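Home | Features | Shops & Makers | Letters | Archive

The game library above the laundromat

Thu 20 January

The board game library in Lurka has no sign at street level. You go in beside the laundromat, up the stairs, and past a door that belongs to a dentist. On a weekday morning the main room smells of coffee and old cardboard. The woman who runs it was sorting returned games when I arrived and asked if I minded talking while she worked. She also asked me to leave her name out. "People here know who I am," she said, "and everybody else can just come in."

She opened the library in April, two years ago, with her own collection and the contents of her late uncle's garage. Members pay a yearly fee and can take home 2 games at a time. There are 300 titles on the shelves now. Most came as donations.

"Donations are the hard part," she said. "I'm grateful for them. But a person brings in a box that's been in a basement since they were a kid, and they tell me it's complete, and they believe it. Then I open it and the rules are missing, the timer is cracked, and there's a button in there standing in for one of the players."

She opens every box at a long table by the window. Loose parts go into trays until she can work out what belongs to what, and that can take weeks. Chess is the worst, she told me. Families own several sets over the years and the pieces drift together. 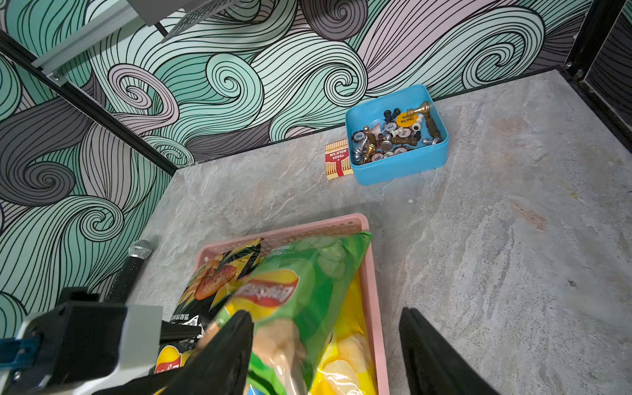 "I used to throw out any set that was short a piece," she said. "I stopped doing that. If you have three bad sets of the same size, you can usually get one good one, and the leftovers go in the spares drawer. People come in just for the drawer. A man drove over from Harnetti for a bishop."

The drawer is a cabinet by now, an old one from a hardware store, with labels in pencil. Spares cost 50 cents each, whatever they are. Dice, pawns, houses, hotels, letter tiles. She used to give them away and found that people took handfuls.

I asked what gets borrowed most. She thought I would expect her to say the big new strategy games, and those do go out, but mostly to the same small group. The steady borrowing is in cards, checkers, dominoes and trivia. Older members want cribbage. "I have four cribbage boards and there's a waiting list in the winter," she said. "In summer you couldn't get anyone to take one."

Late fees were dropped after the first year. She had collected very little and had a few bad conversations over it. Now a member with something overdue can't take out anything else until it comes back, and she says this works better. The longest overdue item so far was gone for 103 days. It was a jigsaw puzzle of a harbor, and it came back with a note saying that the family cat had been on the table and they were sorry about the corner piece.

Repairs take up her evenings. She showed me a stack of boxes with split corners waiting for glue and strips of linen tape. She gets her tape and board from Peltach, a bookbinding supply shop, and is firm about not using clear office tape, which turns yellow and lifts the print off. She rewrites missing rules by hand and has them copied.

"Playing cards I don't repair," she said. "If one card is bent, everybody knows what it is. I'll keep a deck for kids to build with, but it doesn't go back on the shelf for a real game."

There is a regular poker night, played for chips only. She was against it at first. The chips had been sitting in a closet, and a couple of members kept asking. It is now the fullest evening of the month — she has had to borrow chairs from the dentist.
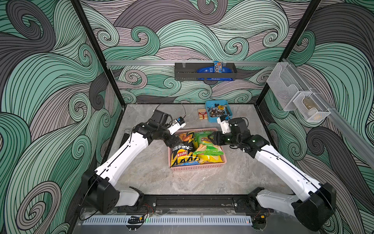

Swirls in green, gray and mauve on the walls, and a marble-patterned surface underneath.

Money is tight. The rent went up last winter and she covered it by taking on a Saturday job at Mizuno, the bakery on the corner. She has looked at a ground-floor space, which would help members who can't manage the stairs, and this bothers her more than the rent does. "I lost some good cribbage players to those stairs," she said. "I take games out to two of them in my car. That's fine for two. I couldn't do it for twenty."

She expects to decide before the lease comes up. In the meantime she is looking for a complete set of mah-jongg tiles, any age, and would like people to please tape their boxes shut before they carry them up.

Share (50) | 4 comments

Comments

dovetail_k: I got a replacement rook there for my dad's set. It's a slightly different brown and he hasn't noticed.

Marshside: Does anyone know if the membership covers a whole household or is it per person?

tenpenny: Household, Marshside. At least ours does. Kids under ten need a parent to sign for them.

oldporch: We have mah-jongg tiles in the attic, I'll look this weekend. Can't promise they're all there.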